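Truvus Equipment Forum
Automation and Handling > Cell Maintenance > Small Grippers

Topic: Sandwich handling cell — finger wear, grip point and the cleaning interval

cellsupervisor_inora
Good morning. I am responsible for the upkeep of a single pick-and-place cell at the Inora training kitchen. The cell carries out one duty: it takes up a wrapped sandwich and sets it down on a white tray. It is used for instruction and does not handle product for sale.

We would be grateful for the views of members on two matters. The first is the grip point. Our written procedure calls for the fingers to close on the gathered tail of the wrap, below the bread, so that no pressure is placed on the layers. The second is the maintenance interval for the finger linkage. At present the fingers are wiped down at the end of each day and the linkage is inspected after 40 hours of operation.

Over the past month the jaws have begun to close unevenly. One side arrives before the other, and the sandwich leans as it is lifted. The controller reports no fault. I have re-run the homing routine, with no change.

linkage_and_pin
Thank you for setting the matter out clearly. Uneven closing without a fault code is, in my experience, a mechanical question and should be treated as one until shown otherwise. Please isolate the cell, remove the load and move each side of the linkage by hand. Any play at the pivots will be felt before it is seen. If one side has free movement and the other does not, the homing routine cannot correct it.

I would also ask whether the lean is always toward the same side.

cellsupervisor_inora
It is always toward the same side. I will carry out the hand check on Saturday, when the kitchen is closed and the cell can be locked out for the full morning.

For completeness, the hold we aim for is as follows. The wrap is gathered and twisted beneath the bread, and the inner fingers pinch the tail from either side. The sandwich then stands upright above the gripper with its cut face outward. 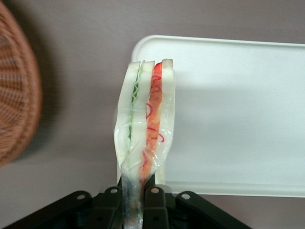
The height of the grip is set from the bottom of the bread and not from the end of the tail, as the length of the tail varies with whoever did the wrapping. Our technicians are instructed to leave the bread clear of the fingers at all times. The approach speed is held at 40 per cent of maximum until the fingers have closed, and it is not raised until the lift is complete.

vivier_process
I must respectfully disagree with the grip point. At Vivier we abandoned the tail grip in favour of a broad, low-force hold on the faces of the bread. Film is a poor thing to hold. It slides on itself, it creases differently each time, and the load above it is free to tip. The lean described in the first post may have as much to do with the film as with the linkage.

A tall, narrow load on a pinched tail has its mass well above the point of support. I would not expect it to remain upright under any sideways acceleration.

linkage_and_pin
I accept the point about mass, but I do not accept the conclusion. A broad hold on the bread is suitable where the loaf is firm. With a soft white loaf you will mark the outer slices, and the marks are visible through a clear wrap. The tail grip is sound provided that the twist is tight and the fingers are clean.

The original poster has also stated that the lean is always to one side. Film behaviour would give a lean in varying directions. A consistent lean points to the hardware.

vivier_process
A consistent lean could equally arise from a consistent wrapping habit. If all the items are twisted clockwise by the same staff member, the tail will favour one side. I would ask that this be ruled out before parts are ordered. The test costs nothing: turn the item through a half rotation before presenting it and record which way it leans.

Moderator — Truvus Forum
Both members have made reasonable submissions. May I remind all participants that any hand check of a gripper is to be done with the cell isolated and any stored air released, in accordance with the lockout procedure at your own site. Please continue.

um_toolroom
I look after the tooling for the Um line and have a comment on the cleaning interval. Wiping at the end of the day is adequate for the outer faces of the fingers. It does little for the slots and recesses between the segments, where crumbs and scraps of film collect. We use a soft nylon brush and low-pressure air, followed by a dry cloth. We do not permit solvent near the finger material, and we do not oil the pivots unless the manufacturer's sheet calls for it. Oil holds crumbs, and the two together make a very effective grinding paste.

I would bring the inspection down from 40 hours to 12 until the fault is understood.

cellsupervisor_inora
I wish to report the findings from Saturday.

The rotation test proposed by vivier_process was done first. The lean did not follow the item. It remained on the same side of the gripper throughout, and I consider the wrapping to be ruled out.

The hand check showed free play at the outer pivot on one side. The opposite side was firm. On brushing out the slots as um_toolroom suggested, I also recovered 2 small pieces of film from the recess on the slow side. With the film removed the closing improved, although it was not yet even. A replacement linkage has been ordered, and the cell will remain out of service until it is fitted.

The inspection interval has been changed to 12 hours and the brush has been added to the daily sheet.

vivier_process
I am satisfied as to the cause and thank you for running the test. I maintain my reservation regarding the tail grip as a general method and would be interested to hear how it performs at a higher travel speed.

linkage_and_pin
Please replace both sides of the linkage together. A new pivot opposite a worn one will have you back on this forum by May.

cellsupervisor_inora
Noted. The order has been amended to cover both sides.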